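27/05/2023
Gunshot sensor trial, Lareck range, write-up of second pass

Picking up from the last entry, where I said I'd believe the Prarkum brochure when I'd seen its numbers come out of our own box. I've now been through the second pass and I still don't believe it, though I'm less rude about it than I was.

For anyone coming in cold: the council wants to know whether a pole-mounted listening system would tell police about shots fired in the streets behind the old railway yards faster than a phone call does. Prarkum say yes. They lent us three Ferosetti units and a login. We put the units up at Lareck on the fence line, put our own Toprak recorder next to each one, and had the club fire for us from marked spots on the property. Blanks for the close work, live rounds into the berm for the rest. The club's range officer ran all of that and we stayed behind the line with the laptops.

The library now stands at 628 clips. That includes everything we threw at the units that wasn't a gun: nail gun, car door, the big wheelie bin dropped on concrete, fireworks left over from someone's permit, a ute that backfires if you're unkind to it. After I pulled the clips where the wind had flattened our own recording, or where two noises overlapped and I couldn't say which one the unit had answered, 527 were left. Everything below is worked from those.

I want it on paper that I chose what to drop before I looked at what the Ferosetti had called each one. The first pass was done the other way round, and it made the system look better than it should. My fault. The first-pass table should be treated as dead, and if you've got a copy on your desktop please bin it.

The distance question. The brochure says "reliable at street scale". I asked what street scale meant and got a map with circles on it. So we tested at 300 metres, which is the spacing on their own quote to the council, and at that distance the units sent no alert at all for 18 shots that are plain as day on the Toprak. Most of those came from the spot behind the machinery shed. A shed is a fair stand-in for a house, I'd have thought, and there are a lot of houses in a street.

Prarkum's answer is that in a proper install the other units would fill in. Maybe. We had three up and they didn't. They'd like us to rerun with six. I've no objection to that, except that the quote is priced on the wider spacing, and if it takes double the poles to do the job then the council should be looking at a different number at the bottom of the page.
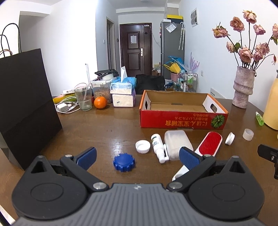 Gemma Mottram
Acoustics technician, trial lead

False alarms next, and I'm going to be careful, as this is the bit people will quote. The wheelie bin fooled it. The nail gun fooled it now and then, mostly from the far side of the yard where the echo off the shed smears everything. Fireworks fooled it more often than either, and Prarkum have a separate "probable fireworks" label that is supposed to catch them. Looking at the logs, that label only turns up when there are several bangs close together. A single bunger goes straight through as a shot. Anyone who has lived here on a long weekend can work out what that does to the alert list.

What I can't tell you is how it would behave in a real street. We made our noises one at a time in a paddock. I have seen people take a paddock result and turn it into a percentage for a whole suburb, and I won't do it. When the request comes, and it will, the answer is that we don't know.

The human review step. Each alert is meant to be heard by a person at Prarkum before it goes to police, and the brochure figure for accuracy is measured after that person has had their say. So it's a figure for a box plus a listener. Our login shows only the final label. I asked for the raw machine label as well and was told it's commercial. I asked if the listener knew our units were on a range. Long pause on the phone, then "they may see the site name". The site name is Lareck Rifle Range. If I were sitting there with headphones on and the screen said rifle range, I know which button I'd press.

For the next run the site is to be renamed in their system to something dull. I've put that in writing.

Timing looks better. Where it did pick up a shot, the alert usually reached the laptop before we'd finished writing down which spot had fired. That's quick, and quicker than I expected. Whether quick matters is another question. The study they keep sending me compares alert times with phone calls and then stops there. It says nothing on whether anyone was found, helped or charged. A car arriving sooner at an empty corner is a cost, and I'd like to see one paper that follows the job through to the end. If anyone has one, leave it on my bench. I've read the vendor-funded ones already.

Small gear notes while I remember:

Recorder B clock drifts. I corrected it against the clap at start and end of each session, and the correction is in the sheet in its own column. Don't apply it twice.

Unit 2 had water in the lower housing when we took it down. Can't say if that affected anything. Its alerts look much like unit 1's, so I've left them in and flagged them.

The foam windshields are no good in anything above a breeze. Fur ones ordered.

Blanks and live rounds should never have shared a column. They sound different up close, and the pistol blanks in particular carry poorly. I've split them. If you strip out all the blanks the miss rate at long distance moves a bit in Prarkum's favour but the shed spot is still bad.

Still to do before September, when the council gets its paper:

Rerun the shed spot with the dull site name and no warning to Prarkum on the day.

Get one unit into town for a month with a Toprak beside it and simply listen — no staged shots, obviously. Need permission for the recorder, as it will pick up voices. Privacy form is half done. The Ferosetti will pick up voices too, whatever the brochure says, and I'd like that tested on its own.

Ask again for the raw labels. If it's still no, the paper says so in the first paragraph.

Draft table is in the trial folder, marked second pass. Please check my sums on the fireworks rows, I did those last and I was tired.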